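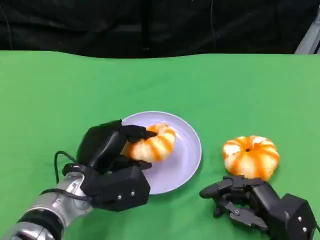 October 22, 2024

Tangerine task, Pattinasarany bench. Entry by Hortensia, with notes from Lenni on the force logs.

Goal for today was to see if the grip-switch labels help the policy when the fruit is only part peeled. The full-peel set and the unpeeled set both look fine by now. Partly peeled is where it goes wrong, because the fingertips land on peel and pith in the same grasp and the two don't give the same slip signal.

Setup as before: green cloth, black backdrop, one fruit on the plate and one on the table. Left hand holds, right hand does the approach. Head camera only, wrist views switched off so we can compare with the January runs. Merja wanted the wrist views kept on. We can do that as a separate batch.

Training data is 500 teleop episodes, of which 156 have the grip-switch labels. Seija labeled those by hand and used the Skullidden guidelines, with one change - a regrip that lasts under half a second is not counted as a new grasp. I went through a handful and agree with her on all but two. Both were cases where the thumb was hidden behind the fruit.

Ran 53 trials with the labeled policy. Baseline still to do on the same fruit, or as close to the same as we can get. They dry out and the peel gets stiffer by afternoon, so morning and afternoon trials should not be pooled. I wrote the start time on each trial sheet.

What I saw:
- Left hand hold is steady when the upper fingers come over the top and the lower one tucks under near the plate. If the lower finger stays out, the fruit rolls toward the rim as soon as the right hand touches it.
- Right hand index still approaches too low on the table fruit. Same thing with the Clornow checkpoint, so I doubt it's the labels.
- Plate slides a little on the cloth. Not much, but it shows in the logs as a false contact.
- Two stops on left wrist cable tension. Rerouted the loop, no stops after that.

Lenni's note: the threshold of 2,841 raw counts on the fingertip channel was set for unpeeled fruit and is too high here. On pith the reading comes up slower and the controller keeps closing. He wants to make it depend on the rate of change. I'd like to see the baseline numbers first, otherwise we won't know which change did what.

Georges asked if the same threshold is used at Skomunholm. Don't know. Will write to them.

To do
Baseline trials, morning only.
Tape under the plate.
Check hand-eye calibration on the right side before blaming the policy for the low approach.
Seija to redo the two labels with the thumb hidden.
More tangerines, smaller ones if they have them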